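Review: The Trevska Town Hall Kit, After a Year of Public Meetings

By Li-hua Cheung

I have been going to county meetings in Clarkow since before my knees gave me trouble, and for the last year I've also been helping to run them. When our county board voted to let residents phone in to hearings, somebody had to choose the equipment, and the somebody was me. We bought the Trevska Town Hall Kit in December, and I've now lived with it long enough to have opinions (my husband would say I had them the first night).

The kit comes in one padded case with a conference speaker, four table microphones, a little box that connects to the phone line, and a year of the call software. You set the speaker in the middle of the dais, put the microphones out, dial in, and read a code to anyone who wants to listen. The first time took me 34 minutes with the booklet open on my lap. These days I can do it in nine, and that includes finding the extension cord.

Sound is what you're paying for, and the sound is very good! Our old speakerphone made every commissioner seem to be talking from inside a mailbox. With the Trevska, callers could follow the whole budget hearing, even the part where three people were discussing the road levy at once. It does struggle with the gentleman who leans back in his chair to make a point, but I think any microphone would, and we have asked him nicely.

The software is where my patience wore a little thin. It lets up to 50 people on the line, and there is a queue so the chair can call on speakers in order. Lovely idea. The trouble is that the queue shows phone numbers and no names unless you type the names in yourself, and when the zoning question came up we had some 36 callers waiting. I was typing like a court reporter and still introduced Woo-jin Oh, our library trustee, as a resident of Lambert Township, where he has never lived. He was very gracious about it.

I should say a word about the mute button, too. On the microphones it glows red when you are muted. On the main speaker it glows red when you are live. I cannot think why anyone would do it that way, and I put a strip of masking tape on ours with LIVE written on it in marker. We have had one remark about a colleague's parking go out to the public, and one was plenty.
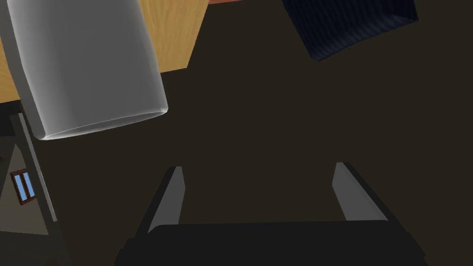

Computer rendering.

Before we bought, I borrowed the Zarkora set from the school board in Lambert for two meetings, so I can compare a bit. The Zarkora is lighter and its queue is far better — callers say their name when they join and it plays back for the chair. But the voices came through thin, and two of our older regulars told me they gave up and turned on the radio. If your meetings are mostly public comment, with lots of callers and short turns, I would look hard at the Zarkora. If people mainly want to hear their officials argue over a budget, the Trevska is the one to get.

Customer service deserves a kind mention. I called about a microphone that hummed, spoke to a patient young man who had me try a different outlet, and when that did nothing they mailed a new one without asking for the old one first. The renewal price on the software went up after the first year, though, and the notice came in an email I very nearly threw away. Put it on your calendar if your board has to approve spending ahead of time, as ours does.

Would I buy it again? Yes, I would, and I'd buy the longer cables at the same time, as the ones in the case only just reach the ends of our table. Four stars from me, and I'd go up to four and a half if they would fix that red light.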